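Radio questions, answered by the person who programs them

I'm Deming Fu, and I look after the portable and mobile radios for the Stinmont volunteer fire district. I get the same questions at nearly every Wednesday drill, so I finally typed them up. If yours isn't on the list, catch me at the station.

Why did my channel list change?

Because we redid it in July! The old list had 80 channels in it and half of them belonged to departments we haven't worked with in years. Zone A is now just us and dispatch. Zone B is mutual aid, which mostly means Cai and Grarard. Zone C is the statewide stuff, and if you're in Zone C somebody has probably told you to go there.

I keep ending up in the wrong zone. Help?

You're bumping the toggle on top when you pull the radio out of your coat pocket. I do it too. Get in the habit of looking at the display before you key up, or turn on the voice announcement (hold the orange side button until it talks to you). Some people can't stand the voice. I like it, especially with gloves on and smoke in my face.

Can I use my own radio?

To listen, sure. To transmit on district channels, no, not unless I've programmed it and it's on our license paperwork. Please don't clone a buddy's radio. Two radios with the same ID make dispatch think one person is in two places, and that's a bad thing to be sorting out on a working fire.

What happens when I press the emergency button?

Dispatch gets an alarm with your radio ID, your mic opens for a few seconds, and everybody else is asked to clear the channel. If you hit it by accident, just say so. Nobody's going to yell at you. What we don't want is you switching the radio off and hoping it goes away – dispatch will treat that as a real mayday and send people looking.

How long should a battery last?

A healthy one should get you through a 12-hour shift with normal talking. If yours is dying before lunch, put a strip of tape on it and drop it in the bin by my desk. I run those through the Dasto analyzer, and anything that tests under 80 percent gets retired.
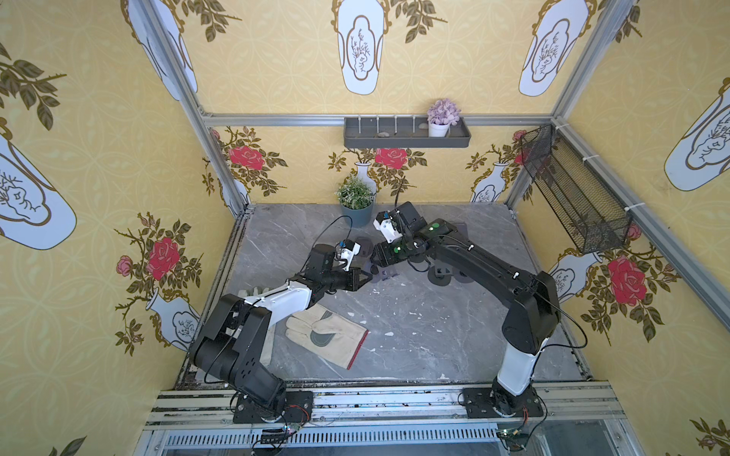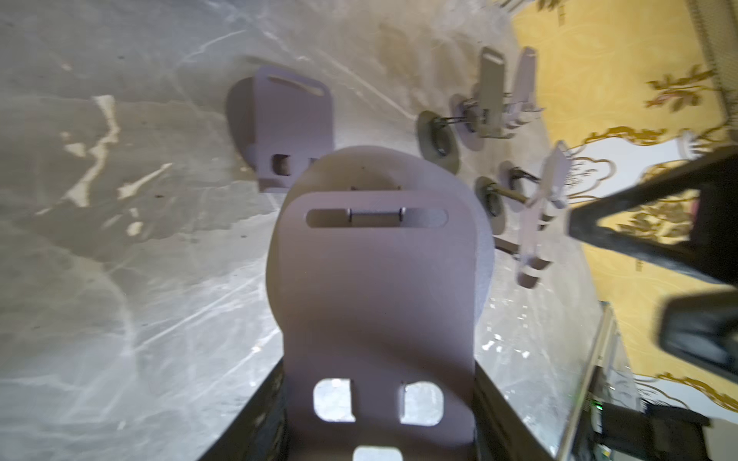
Can I leave my radio in the charger all the time?

With our chargers, yes. They drop to a trickle when the battery is full. Just turn the radio off first, or it never quite tops up.

Why does it sound terrible inside the school?

Thick walls and a metal roof. Portables there have a hard time reaching the repeater, so switch to the fireground channel and talk radio to radio. Command stays outside and relays to dispatch on the truck radio, which puts out 50 watts and has no trouble at all.

How close should I hold the mic?

A couple of inches, off to the side of your mouth a bit. Press, wait a beat, then talk. Most of the chopped-off messages I hear on the recordings are people who started talking before the radio was ready (chiefs included, sorry chiefs).

Is anyone recording us?

Yes, dispatch records every channel in Zone A. Fireground isn't recorded unless the command vehicle is on scene with its recorder running.

I lost my radio. Now what?

Call me or the duty officer right away, even if it's 2 a.m. I can disable it over the air, and I can turn it back on just as easily when you find it under the truck seat.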